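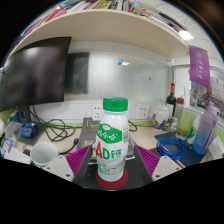 **Cisthorpe Canoe Club | Members' Page**

19 October 2021

Mircea Ene joined the club in February, having never sat in a canoe before. He lives on the Laitinen estate, works nights at the Trorus bakery and usually comes to the river straight from his shift.

"I sleep afterwards," he says. "If I go home first I don't get up again."

He paddled with the beginners for 8 weeks and then moved to the touring group. His first long trip was the Sendari run, which takes in 4 locks and finishes at the old mill. He capsized at the second one.

"I was reaching for the landing stage and I leaned too far. The water was very cold. Somebody got hold of the boat and I walked out on the stones. My phone was in my pocket, so that was the end of the phone."

He keeps everything in a dry bag now. Food is another thing he has changed. On early trips he took a full lunch and carried most of it home again.

"A milk drink and a banana before we start, then bread and cheese at the halfway point. I don't want a big meal and then two hours of kneeling."

Mircea bought his own boat in the summer, second-hand, for £700. It is 30 years old and has been patched under the bow. He repaired the seat himself and is still looking for a better yoke, as the present one digs into his neck on the carries. Anyone with a spare should speak to him at the boathouse.

He would like the club to run more trips above the weir, where the water is slower and there are fewer moorings.

"You see kingfishers up there. Downstream it is mostly people painting their boats."

Over the winter he will be helping with the pool sessions, mainly rescues and getting back in from deep water.

"I have had the practice," he says.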